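The Clockmaker's Lodger, and why I wasn't convinced

2025-07-24

Malachy Kavanagh has been pressing The Clockmaker's Lodger on me since May. He says it is the best film about belief he has seen in years. I watched it on Tuesday night and I have my doubts.

The set-up is good, I'll give it that. A man called Marín turns up at a boarding house in Beltthorpe with no luggage and says he was born 11 centuries from now. He is polite, he eats whatever he is given, and he knows things about the other lodgers that he shouldn't. Dr Dresley, the local GP, is sent for and decides within one visit that the man is either ill or a crook.

So far, so familiar. A calm stranger with a wild story meets a tired doctor who has stopped listening to his own family. I could have told you by the soup course that the doctor would be the one who got cured.

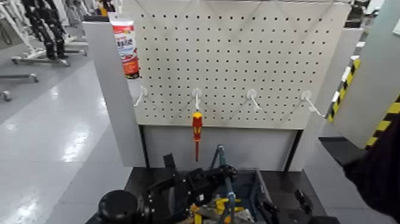 What bothers me more is how the film cheats. It wants us to wonder whether Marín is telling the truth, yet it keeps slipping him little wins that no fraud could manage. He names the date of a flood. He hums a tune that hasn't been written. After that, where is the doubt supposed to come from? Dresley goes on asking for proof and is made to look a fool for it, when he is the only person in the house asking a sensible question.

The other lodgers are thin. Mrs Justard gets one fine scene on the stairs and then spends the rest of the film gazing at Marín over a teacup. There are 13 people in that house if you believe the dinner table, and I could tell you anything useful about three of them.

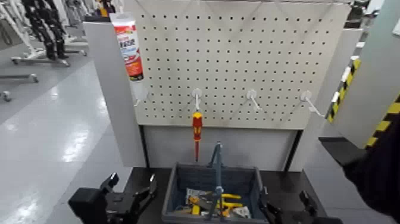 Screwdriver on its hook, two empty ones to the right.

Asif Lashari, who sat through it with me, liked the ending. I thought it ducked. The bed is empty, the window is open, the doctor smiles at the sky, and we are meant to find that deep. It looked to me like a writer who couldn't choose.

The music is lovely, mind you, and the old house is well used. Malachy will say I've missed the point. He said the same about the last one he lent me, and I still haven't been told what the point was.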